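Washing Habits and Garment Life in Shared Student Housing
May
By Thodoris Dimitriou and Rogério Barbosa

1. Background

This report was written for the second-year course in household textiles. The assignment asked us to pick an everyday practice, find out how people do it, and compare that with what the care instructions say. We chose laundry in shared student housing. Both of us live in Jarberg House, which has a laundry room in the basement, and both of us have ruined clothes there.

Most of what we had read before starting dealt with families who own a washing machine. Shared machines are different in ways that matter. The user pays per load, has a fixed time slot, and does not know what the last person put in the detergent drawer. All of this pushes people toward large loads and warm programs. We wanted to see how far that was true in our own building and in Amaral Court, the newer building across the street, where washing is included in the rent.

Our main question was whether paying per load changes how students wash cotton and cotton-blend tops. We limited it to tops so that people would be answering for the same kind of clothing. Jeans were left out after the trial round, when it became clear that half the answers were going to be arguments over whether jeans should be washed at all.

2. Method

We handed out 200 paper questionnaires, split evenly between the two buildings. They had a page on washing, a page on drying, and a short page on what happens to a garment when the owner no longer wants to wear it. We asked for the fiber content of the top the person was wearing while filling in the form, read off the label. This was our supervisor's suggestion and it was a good one, as it meant we had at least one answer per person that did not depend on memory.

We also ran a small wash test. We bought 30 plain cotton T-shirts from Gakell, all the same size and color, and divided them into a warm group and a cold group. Each shirt was marked inside the hem with laundry pen and measured flat at the chest and from shoulder seam to hem. Half of each group was dried in the machine and the other half on a rack. The measuring was done on a table with the shirt smoothed by hand but not pulled. We took each measurement twice and used the average.

The detergent was the same throughout, a liquid sold under the name Brakivico that several people in the building use. We did not use softener. Softener leaves a coating on the fiber and we did not want to bring in a second question.

3. What people told us

The forms came back slowly. We got 100 in the end, with more from Jarberg House than from Amaral Court, probably because people there know us.

Students who pay per load wash less often and fill the drum more. That was expected. What we did not expect was the number of people in both buildings who never change the program from whatever the machine is set to when they arrive. On the Jarberg machines this is usually the warm cotton program. Several people wrote that they did not know the dial could be turned after the coins had gone in. It can, for the first minute or so.

Sorting by color is less common than our parents would like. Many people keep back white clothes and put everything else together. Sorting by weight is almost unknown, although a heavy garment in with light ones causes trouble of its own. It takes up water and gets thrown against the side in the spin, and the thin things around it come out twisted. Zippers do more damage than people think, mainly to knits.
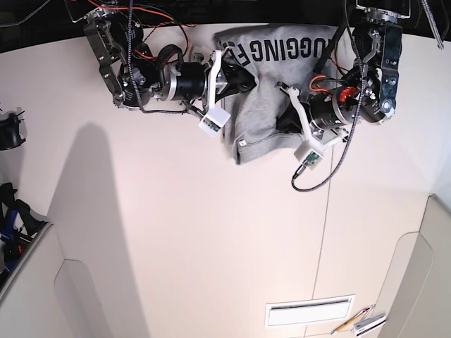
Drying was where the two buildings differed most. In Amaral Court the dryers are free and run all evening. In Jarberg House they cost extra, so people hang their clothes in their rooms on chair backs, door handles and radiators. One respondent hangs everything from the curtain rail and has had to replace it. Heavier tops dry badly indoors. The cuffs and waistband are still damp when the rest feels done, and if the garment is put away like that it smells by the next morning and goes back into the wash.

On the last page, the most common reason for giving up on a top was loss of shape, followed by stains. Holes came much lower. People will wear a top with a hole in it at home for years. Very few had given anything away, and the usual answer was that it was still in the closet.

4. The wash test

The cold-washed shirts dried on a rack kept their measurements best. The warm-washed, machine-dried shirts lost the most length, and the loss came mainly in the first few cycles. After that the change was small. Chest width moved less than length in every group, and in the rack-dried shirts it went up slightly, which we put down to the weight of water pulling on the fabric where it hung over the bar.

We had trouble with twisting. On some shirts the side seam had started to turn toward the front, and it became hard to say where the shirt should lie flat. We decided to measure from the armpit seam in every case and ignore the side seam. This should have been decided before the first wash - the early figures had to be taken again from the shirts we had not yet put back in, and 2 shirts were dropped for that reason.

5. Problems and limits

The test covered one kind of shirt from one shop. A heavier knit or a blend would behave differently, and many of the tops people described on the forms were blends. We also had no control over the water temperature in the machines beyond the setting on the dial.

The questionnaire asked how full the drum was in words ("half," "nearly full," "full"). People do not agree on what full means. A drawing would have worked better.

6. Suggestions for the buildings

Put a card above each machine saying that the program can be changed after payment. Set the machines to cold at the end of the day. In Jarberg House, put a drying rack in the unused bike room, which has a window that opens. We have sent these points to the housing office and have been told the card can be done before the fall.

The measurement tables and a blank copy of the questionnaire are in the course folder.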